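**Ticket:** Large storage jar, lid will not open, then will not seal
**Product:** Moveck clip jar, large size, bought through the Nindstead shop
**Opened by:** Kumiko Kikuchi
**Handled by:** Lorna Tosh, Windum household support
**Status:** Closed, with one open remark at the end

---

**Kumiko Kikuchi, first message**

Hello. I have one large glass jar and two small ones from the same series. I use the large one for peanuts in the shell. It stood closed in the pantry from January, and now I cannot open it. I did not drop it and I did not wash it in a machine. The lid turns a little, maybe the width of a finger, and then it stops hard.

What I tried already:

1. Rubber glove for a better grip. No change.
2. Hot water over the lid for 5 minutes. The lid turned a little more, then stopped in the same way.
3. Tapping the edge of the lid with a wooden spoon. No change.
4. My husband. No change.

I do not want to use a knife under the lid because the glass has a soft edge there and I am afraid to chip it. Please advise.

**Lorna Tosh, Windum support**

Hi Kumiko, thanks for the clear list. Please don't use the knife, you're right about that. Two questions before I suggest anything:

- Is there any salt or sugar residue around the neck?
- When the lid stops, does the rubber ring move with it or stay on the glass?

**Kumiko Kikuchi**

Thank you for the quick answer. I looked with a flashlight. There is no sugar, but there is a brown line under the ring, like old oil. I think it is oil from roasted peanuts that I kept there before. I wiped the jar at that time but I did not take the ring off. The ring stays on the glass. It does not move at all.

**Lorna Tosh, Windum support**

That's our answer, I think. Old oil turns sticky and glues the ring to both sides. Try this:

1. Lay the jar on its side on a folded towel.
2. Put a few drops of plain cooking oil along the gap, all the way round.
3. Leave it overnight, and turn it once so the oil gets to the other half.
4. Stand it up, push the lid down firmly with one palm and turn with the other hand. The pushing down matters.

If the lid has not moved by Thursday, write back and I'll pass it to Jocelyn Talavera in returns.

**Kumiko Kikuchi**

It is open! I needed to repeat the step with the palm 6 times, and on the last try the ring came free with a loud noise. The peanuts inside are good. I ate several to be sure.

But now there is a second problem. I washed the ring and put it back, and the lid closes too easily. When I tilt the jar over the sink with some water inside, water comes out on one side. Before, it did not leak.

I also have to tell you that my table is now full, as I took everything out of the pantry to clean the shelf. So if the test is something with a lot of space, please give me one day.

**Lorna Tosh, Windum support**

Great news on the lid. For the leak, could you check three things:

- Is the ring the right way up? The flatter side faces the glass.
- Is it stretched? Lay it on the table next to the ring from one of your small jars and see if it lies flat or makes a wave.
- Was the water you washed it in very hot?

Not much space needed for any of that.

**Kumiko Kikuchi**

Answers:

- The ring was upside down. I am sorry. I turned it.
- It makes a small wave at one place. The small ring lies flat.
- The water was hot from the kettle. I thought this was better against the oil.

After I turned the ring, the leak is smaller but it is still there, some drops only.
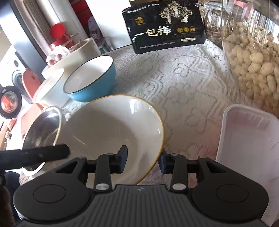 My large jar is for the peanuts only, and I would like to continue with it and not buy a new one, because the size is correct for my shelf. The glass is clear all around, so I can see how much is left without opening it, and this is the reason I chose it. It is the one on the right with the peanuts filled back in, and the smaller jar behind it is from my shelf too, with the thin dried things. That one never gave me trouble. The white bowl with the gold-orange edge was my mother's. I am mentioning it only because Aoi Sugiyama from your chat asked me before if I had the matching bowls, and no, I do not.

One more question. Is it a risk for the peanuts if the ring is not completely tight? They are dry, in the shell, and we eat them within a few weeks.

**Lorna Tosh, Windum support**

Thanks, that helps. It's the water from the kettle that gave the ring its wave, I'm fairly sure. The rings are fine with hand-warm water and a drop of dish soap, but boiling water can stretch them and they don't always come back.

Dry peanuts in the shell will be OK for the short time you describe. I wouldn't use the jar for anything wet, or for ground coffee, until you have a new ring.

I've asked Tatsuya Katayama in the parts room to send you a replacement. The spare fits all the large jars in your series. They are packed singly, so you'll get one in a flat envelope. No charge.

**Tatsuya Katayama, parts**

Ring is sent. Please note we had 160 of the old type with a thicker lip and these are now finished. The new type is a little thinner. It can feel loose on the first day. Close the lid and leave it closed overnight before you make the water test.

**Kumiko Kikuchi**

The envelope came this morning. I put the ring with the flat side to the glass, closed the lid and waited until the next morning, as Mr. Katayama wrote. Then I moved the peanuts to a pot, filled the jar halfway with water and held it on the side for 14 minutes by the kitchen clock. No drops. I dried the jar with a towel and left it open until evening before the peanuts went back.

For other customers, maybe you can write these points in the leaflet, as I did not find them there:

- take the ring off each time you change what is in the jar, especially after something oily
- no water from the kettle
- which side of the ring goes to the glass - a small drawing would be enough

From my side the ticket can be closed.

**Lorna Tosh, Windum support**

Wonderful, closing it now. I've forwarded your leaflet points to Jocelyn, who looks after the printed sheets as well as the returns.

**Remark added after closing (Jocelyn Talavera)**

Leaflet: the ring drawing exists already in the sheet for the Aoki jars, same profile. Will ask if we can reuse it. Cleaning temperature still to be confirmed with the supplier before we print anything.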